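Speaker notes, short slot, November

Slide 1. Start without the welcome. Ask who has bought a curtain in the last year and who has washed one. Expect fewer hands for the second question. Move on.

Slide 2. The Rosomex claim. Their leaflet says a patterned curtain "brings a room together." I have read it over 200 times and still don't know what it means. Say so. Then the price, 3099 for the set, against 3000 for the plain one from Skinon. Ask what the extra 99 is for. Wait for an answer, there usually isn't one.

Slide 3. Daylight. The Mirovow people like to talk about "softening" it. My doubt is simple: on a bright day a big window wins, whatever you hang near it. If the curtain spends the day rolled up, you paid for a roll of cloth. Leave the next slide up while you say this and don't rush.

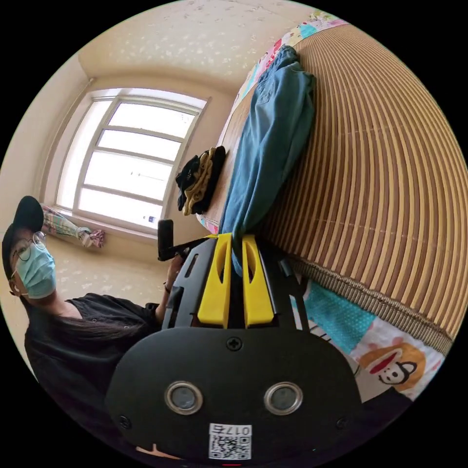

Slide 4. Curtain bundled on the sill, pale green, white and pink. White window frame, full daylight.

Point at the roll, then at the window. Ask whether pale colors were the right call next to a cream wall. I think they get lost. Somebody will say "calming." Ask them calming compared to what.

Slide 5. The Phùng survey. 87 replies, all from people who had just bought curtains. Of course they were pleased. I'd want to hear from them again after a summer of sun on the fabric. Skip the pie chart if we are past the halfway mark.

Slide 6. What I'd do. Hang an old sheet for a week and see if you ever pull it across. If you don't, keep your money. Check the sill is deep enough if you plan to dump the thing there anyway.

Questions. Blinds will come up. I have doubts about those too, but that's the other talk.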